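Plorerlow Support – Ticket 226
Product: Irau two-hand kitchen sim kit
Opened by: Safta Furtună
Assigned: Ngaio Rakena
Status: waiting on customer

Safta, 9:10
Trial seat, second week. Right hand closes on the fruit fine, then the task times out before the place step. No error, just "step not reached". Default counter layout, nothing moved by us. Need to know if this is us or the kit before we pay for the full thing.

Ngaio, 9:42
Thanks. Which build, and what's your step limit? Also does it do it every run or only some.

Safta, 10:05
Build 27. Limit is 700. Not every run – maybe one in three. Restarted, cleared the cache, same thing. Switched off shadows too, no change.

Ngaio, 10:31
OK so 700 is low for two hands, the left one eats steps getting to its start pose. Pls try:
- raise limit to 1200
- set grip hold to 60
- reload the Bulano counter file, dont just reset it
Then send me a still from a stuck run, plus the log.

Safta, 11:20
Did all three. Better but still got one stuck. Log attached, still below.
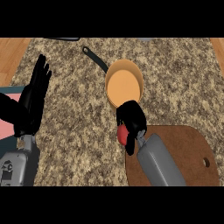
Stuck run, build 27 – red fruit in the right hand, just in front of the pan, left hand open.

Ngaio, 11:48
Got it. Knuckles are very close to the pan rim there, so I'd check contact first. Search the log for "rim_contact" and paste what you find. If its there, raise the aproach height a notch and rerun. Passing the still to Iordache as well, they do the hand models. Trial extended till end of November either way.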